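Takirley Bag Notes

A small, growing collection of notes and pictures on packing shopping into paper carrier bags, kept by Léonie Poulain and Solène Tanguy. Last tidied 14 September 2021.

What's in it

329 entries, each one a packed bag with a written note beside it. We started in June with the shopping from one kitchen and got carried away (happily!). The notes cover what went in first, where the heavy things ended up, whether the handles were free, and how the bag stood once it was full.

Folders

notes/ has one plain text file per bag
pictures/ has the stills, numbered to match the notes
lists/ has the shopping lists, where we kept them
bags.csv has one row per bag, with paper colour, handle type and rim

Why paper bags

They are so much more interesting than they look! A kraft bag has a memory. Fold it flat once and the crease down the front comes back every time you open it, and you end up packing around that crease whether you meant to or not. Twisted handles behave differently from flat ones, and they like to flop inwards just as you are lowering a box of eggs. Even the zigzag trim along the rim gets its own column, as Solène is very fond of it.
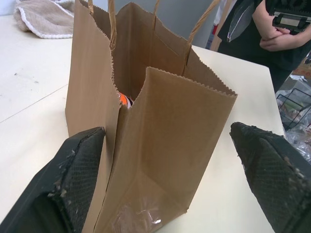
Light packing turned out to be our favourite part. A full bag more or less looks after itself, but a bag with only an item or two in it keeps whatever shape it was folded into, and the front panel can hide the contents almost completely. We write down what can be seen from above in its own field, "peek", and many of those entries just say a colour or two. Please leave them like that. Guessing at a product name spoils the field.

Fields in bags.csv

bag_id: matches the number in notes/ and pictures/
paper: brown, white or printed
handles: twisted, flat or none
rim: straight or zigzag
crease: front, sides, both or none
fill: light, half or full
peek: what shows at the opening, in everyday words
patch: yes if there is tape or a clear patch on the outside
remarks: anything else, the longer the better

Things to know before you use it

Brown bags with twisted handles are heavily over-represented. We love them, but it does mean that white bags get a thin showing, and 80 of the rows have nothing under crease as we only added that column later on. Corentin Moulin is working back through them.

"Half" is judged by eye. Léonie is generous and Solène is strict, so the two of them disagree now and then. Where they do, both answers are in remarks.

Adding your own

Yes please! Stand the bag on a clear bit of table, open it as far as it wants to go, and write the note while it is still packed. Short notes are fine, and spelling is no bother. Send new entries to Maëlys Joly, who gives them their numbers. Please don't number them yourself, we had two bag 90s for most of the summer.

Still to do

Fill in the crease column
Add more bags without handles
Sort out the lists/ folder, where the names are a muddle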